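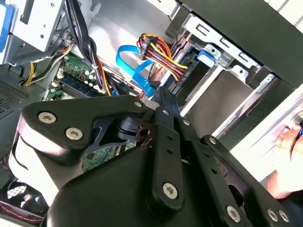
## Progress report: Batano landing and fish cleaning station, second reporting period

Grant recipient: Posbridge Anglers' Association
Period covered: February through May

### 1. Status

The project is on schedule for the cleaning station and behind schedule for the bank access work. Spending is within the approved budget. One change to the scope is requested in section 6.

| Work item | Planned | Status |
|---|---|---|
| Concrete pad and drain | March | Complete |
| Cleaning tables | April | Installed |
| Grinder and waste line | April | Installed, in trial use |
| Bank steps, north side | May | Not started |
| Creel survey, spring round | May | Complete |
| Line recycling tubes | May | Partly complete |

### 2. Cleaning station

The pad was poured in March on the site of the old gravel turnaround. Slope to the drain is as drawn. The contractor, Gunnlaugsson, returned once to recut the joint on the lake side after a hairline crack opened there. The crack was filled at no charge to the project and has not spread.

Both of the 2 tables are in place. Each has a raised lip, a hose point and a cutting surface that can be lifted off for washing. The surfaces delivered first were too smooth. Fish slid during scaling, and users were pinning them with a fork or a rag. Textured replacements were fitted in April under the supplier's warranty.

The grinder is a Wurkex unit bought under the equipment line. It handles panfish, walleye and small pike without trouble. It stops on large catfish heads, and a sign now asks users to split these or take them home. Scales are a separate problem. They pass through the grinder whole and collect on the drain screen, which has to be emptied every evening during the busy part of the season. A finer screen was tried and clogged by noon. The original screen has been put back.

Water at the tables is shut off by a spring valve. Users have asked for a longer run time per push. The valve can be adjusted, and this will be done before the summer holiday period.

### 3. Creel survey

The spring round was carried out at the main ramp and along the dam wall. Surveyors completed 305 interviews. Questions covered target species, hours fished, fish kept, fish released and whether the angler intended to use the station.

Findings so far:

- Crappie and bluegill make up most of the fish kept.
- Walleye effort is concentrated in the last two hours of light.
- Most anglers who keep fish plan to clean them on site. Those who skin rather than scale spend less time at the table.
- Shore anglers report more lost tackle than boat anglers, mainly on the rocks below the dam wall.

The survey did not cover night fishing. Catfish anglers are therefore under-represented, and the kept-fish figures should not be read as a total for the lake. An evening shift will be added to the fall round.

### 4. Line recycling

The plan calls for 13 collection tubes. Those at the ramp, the dam wall and the parking area are up. The remaining tubes are built and in storage, waiting for posts on the north bank. Braided line cannot be recycled through the current outlet and is sorted out by hand. A label on each tube asks for mono and fluorocarbon only, with limited effect.

### 5. Bank access

Work on the north steps was to begin in May. High water covered the lower half of the route for most of the month, and the footing could not be dug. Timber and fasteners have been delivered and are under cover. The contractor will start when the water is below the marked stake and expects to need three weeks from that point.

The delay has no effect on the station. It does affect the remaining tubes, as noted above, and the accessible casting spot at the foot of the steps.

### 6. Budget and requested change

The equipment line closed under its limit. The materials line is fully committed. The labor line is underspent because the steps have not begun.

We request approval to move $4000 from labor to equipment. It would pay for a removable scale trap ahead of the drain screen and a roof over the tables. The trap would cut screen cleaning to once or twice a week. The roof was in the first design and was dropped during review. Fish left on the tables in direct sun dry quickly and are harder to scale, and shade was the most common written request at the station.

Labor remaining after the move covers the quoted price of the steps.

### 7. Next period

1. Adjust the spring valves.
2. Build the north steps and set the posts.
3. Hang the remaining tubes.
4. Fit the scale trap and roof, if approved.
5. Run the fall creel survey, with the evening shift included.

Receipts for the period and the blank survey form are attached. The interview data are being checked for double entries and will be sent as a separate file.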